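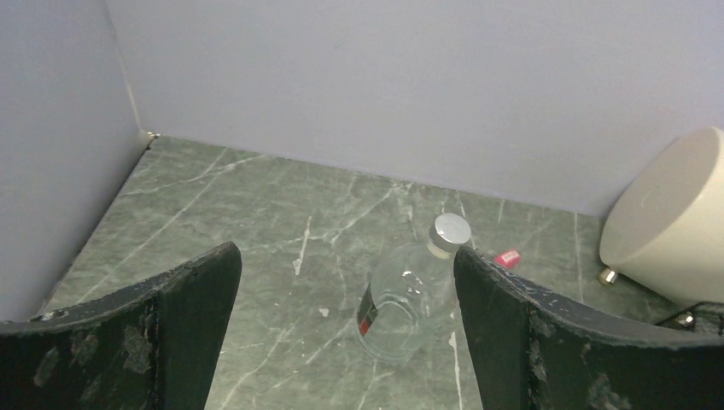
Grukulach Robotics Club
Minutes of the regular meeting, Jun 30, 2023
Madomside community annex, upstairs room

Chair: Cengiz Kırmızıgül
Minutes: Güven Sarıgül
Also present: the full arm team, most of the software team, two parents, and the new student from the Yalçınkaya side of town, who has not yet joined and was told she could vote anyway on anything that did not involve money.

1. Minutes of the last meeting

Approved with one correction. The last minutes said the arm "can now pick up bottles." The secretary asked that this be changed to "has picked up bottles." Cengiz felt the difference was fussy. The secretary felt the difference was the whole problem with the project. Changed as requested.

2. Arm team report

The arm team has been practicing the sorting task in the walled tray with the green marble-pattern floor. The task for the Landeo meet is unchanged: clear the tray, one object at a time, with glass going in one bin and everything else in another. The team reports that the tray is now set up with mixed objects every session, including the clear bottle with the silver screw cap, the small pink item and the big cream cylinder with the brass-colored foot.

The team lead gave a success rate for the bottle. The secretary asked what counted as a success. The answer was that the bottle left the floor. Asked whether it also had to reach the bin, the lead said usually it did. Asked how often, the lead said that had not been written down separately. The rate is therefore left out of these minutes until somebody can say what it is a rate of.

There was a long discussion of which way the bottle should lie. When it lies between the fingers with the neck pointing up and to the right, the cap ends up very close to the right finger before the grip even starts. One half of the team says this is fine because the fingers close on the body of the bottle and the cap is never touched. The other half says the cap gets pushed, the bottle turns, and the grip lands on the shoulder, where the glass is curved and there is nothing to hold. Both halves say they have seen their version happen. Neither has it written down.

Cengiz suggested rotating the wrist to line up with the bottle before closing. Software said the wrist can already do that. The arm team said that it does not do it at the right time. Software said that this was an arm team problem. The chair moved on.

Action: arm team to run the bottle in more than one position and write down the position, whether it was lifted, and whether it reached the bin, as three separate columns. The sheet is to be filled in at the tray, and not from memory on the way home.

3. Condition of the gripper fingers

The secretary raised the state of the fingers. The dark coating is chipped on both, with pale patches on the left one and scraped spots along the rim of the right one. The arm team's position is that this is cosmetic. The secretary asked how they knew. They said it looked cosmetic.

One of the parents, who works with machine parts, said that a worn surface might grip better or worse on glass and that there was no way to tell by looking. She suggested testing with the fingers as they are, then with fresh coating, with nothing else changed. This was agreed to be a good idea and then nearly lost, as three people began talking about rubber pads.

On rubber pads: the same idea was brought up in December, was going to be finished over the break, and was not. The pads that were bought then are believed to be in the blue cabinet. Before anyone buys more, somebody is to open the blue cabinet.

Action: test with worn fingers first. No new coating or pads before the first sheet of results is handed in. Cengiz to look in the cabinet.

4. Software report

Software says the detector is much better. It was trained on 2,000 labeled pictures, up from 510 last season. The secretary asked how many of the 2,000 show clear glass on the green floor. Software did not have that number. The veins in the floor pattern show right through the bottle, and it would be good to know if the detector is finding the bottle or just finding the label and the cap. Software said it finds the bottle. Asked what happens if the label is turned underneath and the cap is taken off, software said nobody has tried.

The new student asked if the pale streaks in the floor ever get picked up as objects. Software said this used to happen and has been fixed. The arm team said it happened at the last session. There was some disagreement over whether that was the old version of the program. It could not be settled, as the version is not shown anywhere when the program starts.

Action: software to print the version number at startup. Software to count the clear glass pictures. Software and arm team to try a bottle with no label and no cap, together, in the same room.

5. The small pink item

Discussed for longer than the agenda allowed. It lies flat and when it is near the back of the tray the fingers have very little to work with. The arm team would like to leave it for last, on the theory that the tray will be clearer by then. Software would like to do it first, as it is easy to see and would put points on the board.

The secretary asked whether either plan had been timed. Neither has. Cengiz said he had a feeling about the first plan. The secretary recorded that the chair had a feeling.

It was also asked if the rules allow an object to be pushed away from the wall before it is picked up. The copy of the Landeo rules in the club folder says objects may be "repositioned" and does not say by what or how far. Two members read this as permission. The secretary reads it as a sentence that a judge will read however the judge likes on the day.

Action: Güven to write to the organizers and ask. Until there is an answer in writing, the push move is not to be built into the main program.

6. The cream cylinder

The arm team asked to drop it from practice on the ground that it is bigger than anything likely to turn up at the meet. The parent present asked if the rules gave a largest size. They do. Somebody was sent to measure the cylinder and came back without having found the ruler.

Decision: it stays in the tray until measured. Even if it proves too big to count, several members thought it useful to have something large by the back wall that the arm has to avoid. The secretary agrees with this, and notes that it is the first reason given for the cylinder that was not "it was on the shelf."

7. Demonstration for families

Cengiz proposed an open evening where the arm clears the tray in front of an audience. The secretary opposed this in its present form. At the last one, the run people clapped for was the fourth try, and the first three were described to the audience as warming up. If the club is going to invite people, it should say beforehand how many tries there will be, and show all of them.

Cengiz said families do not come to see a bottle fall over. The parent said she would not mind. The second parent said he would not mind either if there was coffee.

Vote: open evening to go ahead, with the number of tries announced at the start. Carried, the chair voting against and then asking for it to be recorded that he was not against the evening, only the announcing.

8. Money

The club has 100 left in the parts budget after the motor repair. The request for 40 for new finger coating was put off under item 3. The request for a second camera was withdrawn once the price was read out loud.

9. Other business

The tray needs to be wiped down before each session. There are small white specks on the floor of it and software would like to stop arguing about whether they matter.

Whoever is taking the good screwdriver home should bring it back.

The new student asked what the club would count as a bad result at Landeo. There was no agreed answer. Item to be carried to the next agenda, near the top this time.

Meeting closed after the room was asked for by the choir. Next meeting in the same room, and the sheet from item 2 is to be on the table when it starts.

Minutes taken by Güven Sarıgül. Corrections to be sent in writing, please, and not shouted across the parking lot.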